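Toltden Refill Concentrate, 500 ml

Cleans worktops, tiles, hobs, sinks and the inside of the fridge
£6.40 - in stock

I started making this because I was fed up with buying a whole new spray every few weeks when most of what I was paying for was water. So this is the strong stuff on its own. You put a capful in an old spray bottle, top it up from the tap, give it a gentle tip back and forth and off you go. One bottle of concentrate does 30 refills, and I still get a silly amount of pleasure from watching the level go down so slowly!

It smells of lemon and a bit of rosemary. Not strong, and it fades in a few minutes. I did try a lavender one last October but it came out like my gran's wardrobe, so that's been shelved for now (sorry to the two of you who liked it).

Please don't use it on marble or unsealed stone, and go easy on waxed wood. On greasy hobs I leave it for a minute before wiping. For glass, use half a capful or you'll be buffing out streaks all afternoon.

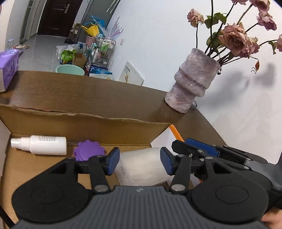

Kanchan Mathur wrote in to say she'd been using a full capful on her shower screen and wondered why it went cloudy, and that half did the trick, though she'd like a line on the cap to measure by. Fair point, Kanchan - a marked cap is coming with the next batch, and if you've got the old one, half is up to the first ridge inside.

Lewis Pringle asked whether it can go in a mop bucket. Yes, two capfuls to a full bucket, and no need to rinse.

Postage is a flat £3.20, or free on orders over £40. I pack in the mornings and the post goes at 4 pm, so anything ordered after lunch will go the next working day. I reuse boxes wherever I can, so yours may well have somebody else's logo on it.

Also in the range: Toltden Laundry Liquid, Toltden Washing-up Bar, and the Otden cotton cloths, which I don't make but do use every single day.

Questions? Use the form at the bottom of the page and I'll get back to you, usually in the evening once the kitchen's clear.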